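Spent Wednesday afternoon at the Mumby open day. Posting my notes as a thread. I went mostly for the handheld gripper station, so the arms get less space than they probably deserve.

Layout: one room with two fixed arms from Mistell running bin picking on a loop, and a second with tables where visitors could try the handheld grippers. The second room had the longer line.

The principle was covered in a short talk by Villads Hjaltested. You do the task yourself with a gripper in each hand, the motion gets logged, and a policy is trained on the logs. The dish set he quoted holds 1,248 episodes. He would not say how many were discarded.

Jaws first. Parallel closing, driven through a pinned linkage, with ribbed pads on the inner faces. The ribs matter on glazed or smooth plastic ware. A plate rim gives you very little contact area, so most of the holding is done by pad friction and how square you come in.

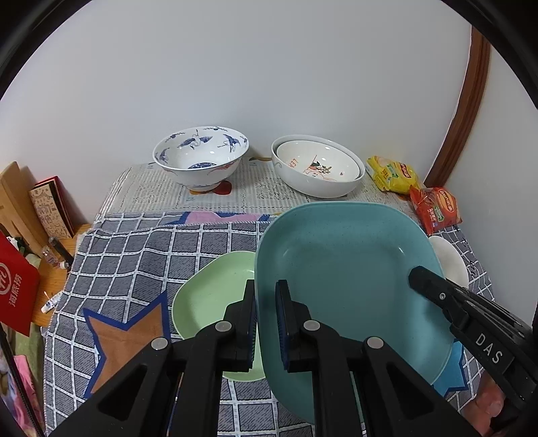 Adhiambo Makori replied that rims were the easy part for her and that nested bowls were what ate her time, because the jaw has to get into the gap without lifting both.

Agreed on bowls. My own trouble was torque. Take a big plate by one side and it wants to rotate in the pads as soon as it leaves the cloth. Squeezing harder helps a little. A second contact on the opposite side helps a lot more — that is the case for two grippers on anything wider than your hand.

Cloth is its own problem. A loose tablecloth moves with the dish if you drag, so you lift first and then translate. I got this wrong on three tries out of 5.

Software: logging runs through a package called Stukex. It flags an episode if tracking drops out, and you redo it. Mine flagged 2. Export format was not discussed, and the handout doesn't mention it either.

The trained policy was shown in the first room at 3 p.m., on the arm they call Roman. It stacked plates slowly and stopped once for a manual reset. Cycle time was not posted. I have asked for it by email and will add it to the thread if they answer.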